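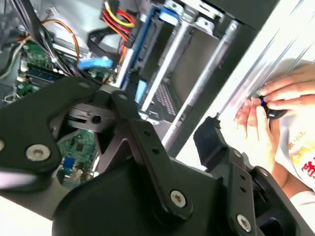 **Desktop teardown cell: setup and upkeep**
Theda Oltmanns and Mimoza Georgiev, spring project

## 1. What we were asked to do

The Wurnaren cell takes apart old desktop computers with one arm and one person working at the same bench. Last year's group wrote the motion code. Our job was to get the arm's gripper back in shape and leave a routine that the next group can follow. We call the arm Boltlow, after the name on its controller login.

## 2. Condition in April

The gripper closed unevenly. One finger reached the part first and pushed it sideways, which is a problem inside a tower case where a drive cage or a cable bundle is right next to the target. We logged 117 grasp attempts before changing anything. Most of the misses had the same cause: play in the linkage on one side.

We took the gripper off the wrist and checked every joint by hand. Two pivot bolts had backed out. The bushings looked fine and we put them back.

## 3. Repair

- Cleaned the old threadlocker off both bolts and the holes.
- Refitted them with medium-strength threadlocker and left the gripper overnight.
- Tightened the hex-socket bolts on the finger brackets with the short key. The long key hits the housing.
- Put a paint mark across each bolt head so that movement shows up.

Mimoza then reset the closed position in the controller. The old value was saved with the loose joint, so it had to go. Do this step after any work on the fingers.

## 4. Wrist camera

The camera sees the gripper and the work at the same time, so the linkage always covers part of the view. We tried to mask it out with a fixed shape, but the shape only fit when the fingers were open. The current version, Rullow, loads a different mask for each finger position. It takes almost 11 minutes to record a new set.

## 5. Working with a person at the bench

The person handles small parts and the robot holds or waits. We set a slow speed limit for any move with the case on the bench. The case must be unplugged before it goes on the bench, and loose power leads get pushed clear of the fingers.

## 6. Weekly check (Thursday, before the first run)

1. Arm stopped, controller in manual.
2. Look at the paint marks. If one is broken, redo that bolt.
3. Wiggle each finger by hand.
4. Open and close the gripper with nothing in it.
5. Wipe the lens and run the mask test.

## 7. Still open

The wrist cable rubs at full rotation. Theda wrapped it, but it needs a proper clip. The spare bolts are in the drawer marked Zou.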